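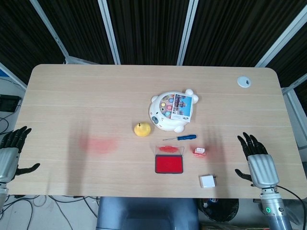
Right hand fault on the Navent bench: what went wrong and what changes

10/26/19

The two-handed robot on the Navent bench is back on light duties after a fault in its right hand stopped work for 3 days in October. No one was hurt. The fault matters to anyone who books the bench, so please read this before your next slot.

The hand was asked to pick up the small screwdriver by its blue handle and move it clear of the ink pad. It closed as normal, but the release command did not get through. The fingers kept their grip and the arm carried on to its next position with the screwdriver still held, shaft outwards. The operator pressed the stop at the desk and the arms halted.

Van Dijk checked the hand and traced the fault to a worn connector in the wrist. Each time the wrist turned past a certain angle, the signal to the fingers dropped out. The log shows 13 dropouts in 92 grasps, most of them too short to notice. The software should have raised a warning after the first one. It did not – the limit had been set too high when the Hosidier controller was last updated.

The connector has been replaced and the limit lowered. The arm now stops if the fingers do not confirm that they have opened. We ran 46 test grasps after the repair with no dropouts.

Until the Brekero inspection is finished:

Keep both arms at half speed.
Do not lean over the table while the arms are powered.
Use the soft objects and the toys first – the screwdriver needs a second person at the stop button.
Report any slow release, even if it clears by itself.

Bookings already made for the bench still stand.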